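ok so last night at dinner Pongsak Kolmarat's name came upugh, Kamolrat, sorry Pongsak — and the whole table got into it about whether a machine can do the dishes yet. I have opinions, so here comes a thread

my sister-in-law's position: we already have a dishwasher, it's a machine, it does the dishes, argument over, pass the noodles

my position: the dishwasher does the WASHING. I still scrape, stack, load, unload, put away, and find out which lid belongs to nothing. The washing was never the part I minded!!

I worked 19 months in the back kitchen at Cokholm (the cafe by the bus depot, if you know it you know the soup) and we had a big pass-through machine there. Wonderful thing. Lift the hood, slide the rack in, pull it down, done

and there were still two of us back there every lunch, because someone has to turn a pile of used stuff into a rack of stuff. We did 182 trays on a slow day. I know this because the manager wrote it on a whiteboard like it was a high score

anyway, two arms, one table, a gray rack:
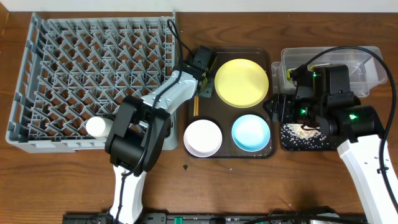
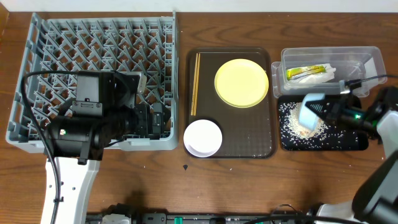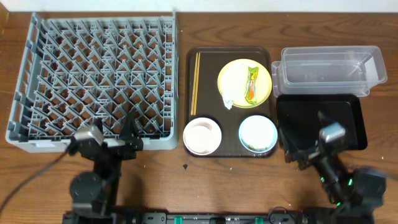
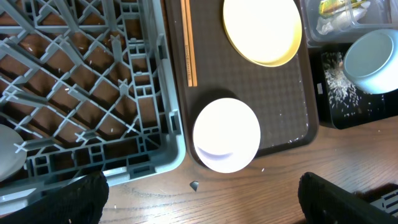

so when people ask me "can they do it yet" I want to know which bit they mean, since clearing up after a meal is about nine different jobs wearing one apron. A plate is the friendly one. It's stiff, it's round, it has a rim to grab. Then you get to that crumpled white napkin sitting on the yellow plate next to the snack wrapper, and now the thing has to know what's trash and what's crockery, and pick up something with no real shape. At Cokholm napkins were my nemesis. They stick to the plate, they hide a fork, they go in the drain

and rice. RICE. The second one up there has a blue scoop finger going into a little mound on a black mat and I felt that in my lower back. Grains all over the mat, more specks on the table. I have swept up rice three times in one evening and then stepped on some in my socks at midnight

chopsticks I'd put somewhere in the middle. Easy to see, skinny, lie flat on the tray so you can't get under them. I used to slide them to the edge and tip them off into my hand, and I couldn't tell you when I learned that

Pongsak (who fixes commercial kitchen equipment at Luangrath, so he gets to be smug) says I'm asking for the wrong thing. He wants a machine that only unloads. Clean stuff, same shapes, same cupboard, every morning at 6. He'd pay 3,000 for it tomorrow

I said it would cost a lot more than that and he said fine, then he'd keep his teenager

what I'd want is the opposite, the gross end. Take the tray from the table, get the food off, get the plates standing up in the rack. I'll put away clean bowls all day long, it's kind of relaxing, I put a podcast on

speed is the other thing. I don't care if it's slow at home! Start at 9 pm, finish while I'm asleep, take all night with the chopsticks. But in a place like Cokholm the trays keep landing whether you're ready or not, and slow means a tower of bowls by the window

somebody replied asking about breakage. I broke plenty. The owner bought plain white plates by the case for exactly that reason, so I'm not holding a machine to a standard I never met

where I've landed, for now: washing, yes, for decades. Wiping one flat table, probably soon. Whole dinner cleared from start to finish in MY kitchen, with the cat on the counter and a pan soaking since lunch — I'm not giving away my rubber gloves

if you've worked a dish pit, tell me which single job you'd hand over first. Pongsak's not allowed to answer again

edit: so far napkins are winning by a mile, I feel very seen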